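Stirnelska: Frequently Asked Questions

Last updated in September. If your question is not covered, use the contact form at the bottom of the project page.

What is Stirnelska?

Stirnelska is a method for training a robot arm to pick and place household objects using mostly simulated practice, plus a small set of real demonstrations. It covers the policy, the training recipe and the set of simulated tasks we used to test it. The paper describes all three. This page answers the questions we get most often by email.

What problem does it address?

A policy trained only in simulation tends to lean on things that are true in the simulator and false everywhere else. Surfaces are too clean, lighting is too even, and the wrist camera always sits at exactly the same angle. We wanted to know how much of the gap comes from the look of the images and how much comes from the position of the camera. Most earlier work varies both at once, so the two effects are hard to pull apart.

What did you find?

Camera position mattered more than we expected. When we varied only textures and lighting during training, the policy still failed often if the wrist camera was mounted a little differently at test time. When we varied only the camera mount, it held up better, even with plain textures. Varying both gave the best result, but the second step added less than the first. The full tables are in the paper, including the tasks where the order was reversed.

How many tasks are there?

There are 9 task families in the simulated set. We train on 7 of them and hold out the other two for testing. The held-out families use furniture the policy has not seen in training.

How much data does it need?

The simulated part is 3000 episodes. The real part is 39 demonstrations, all collected by teleoperation on the same arm. We did try training with no real demonstrations. The policy reached toward the right place most of the time but closed the fingers too early or too late, so we do not recommend it.

What is Paltent?

Paltent is our scene generator. It builds the furniture, places it on a floor, picks materials and sets the lights. It is a separate package and you can use it without the rest of the method. Niazi is the policy network. People sometimes mix the two up because they are released in the same repository.

What does the policy take as input?

Two camera images, one from the wrist and one from a fixed viewpoint, plus the joint positions and the opening of the gripper. It does not get depth, object poses or a map of the scene. The output is a short sequence of gripper motions, and the policy plans again before the sequence is finished.

Why use a wrist camera if the gripper covers so much of the view?

We get this one a lot. The wrist view loses a large area to the gripper body, but it keeps the fingertips in sight, and that is where most errors happen. We tested masking out the gripper pixels so the network could not use them. Results got worse. The network seems to use the fingers as a reference for distance, although we have not shown this directly. 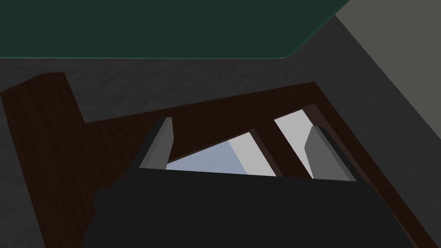

Wrist view in simulation, gripper open over a brown wooden frame structure, nothing between the fingers.

Are the images photorealistic?

No. Paltent uses a basic renderer with simple materials. Some surfaces get a texture, such as wood grain or a speckled gray, and others are left as flat color. We compared this against a slower renderer with more accurate light on one task family. The difference was within the spread between random seeds, so we stayed with the fast one.

What happens when the policy misses a grasp?

It usually opens the fingers, backs off a short distance and tries again. We did not program this. Some of the simulated episodes include failed attempts followed by a second try, and the behavior seems to come from those. If you remove them from the training set, the policy tends to carry on with closed, empty fingers as if it were holding something.

How long does training take?

Roughly 39 hours on our machine with the default settings. Generating the scenes is extra, but it only has to be done once. You can stop training early and still get a usable policy on the easier families. The drawer and box families improve late.

Can I use a different gripper?

Yes, as long as it has two parallel fingers. You will need to replace the gripper model in Paltent and render the wrist images again. Old images with a new gripper do not work well, for the reason given in the wrist camera question. We have not tested suction cups or hands with more than two fingers.

Does it handle moving objects?

No. Every task assumes that things stay where they are until the robot touches them.

What is Stirkmont, and is it the same thing?

Stirkmont was our earlier system. It used one fixed camera and no wrist view. It is still available, but we no longer fix bugs in it. Checkpoints from Stirkmont will not load in Stirnelska - the input layers are different sizes.

My results are lower than the ones in the paper. What should I check?

First, check that the wrist camera offset in your config file matches the one used for rendering. A wrong sign on the tilt angle is the most common cause. Next, make sure the gripper opening is given in meters. Finally, run the evaluation with the seeds we list. Single runs vary quite a bit, mainly on the two held-out families.

Can I use the code in a commercial product?

The license allows it for the policy code and for Paltent. Some of the furniture models have their own terms, which are listed in the assets folder.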